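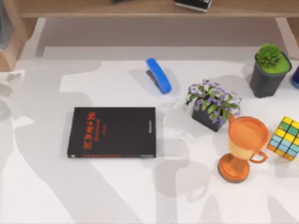
Student Robotics Club at Rankin Opens Its Simulation Project to Visitors
9/1/21

RANKIN - The student robotics club Stuvora announces that its new project, Muter, is ready for public viewing. In Muter the students teach two robot arms to work over a table inside a computer simulation. The project was made by 23 students and took 135 club meetings, with support from the local company Conex.

The students built the table and the shelf in the simulator and chose the objects themselves. A stapler, a book, a trophy cup and potted plants were selected, as their shapes are very different and each one asks for another way of gripping. The shadows of the arms are also calculated, and the club spent many evenings on them.

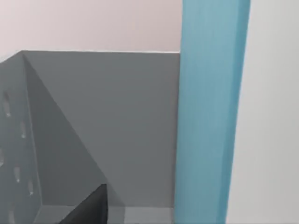

Stuvora was founded for students who have no robot at home and no experience with programming. New members learn first to place one camera and to read what it gives. They then write short reports about which parts of the view are useful for the control program. A long diagonal shadow on a plain grey panel is a good first exercise, because the program must not take its sharp edge for the edge of an object. After this exercise the members can join one of the 6 working groups.

The club will show Muter in November in room 2246 of the Rankin school building. Entrance is free. Students who wish to join can register at the same place.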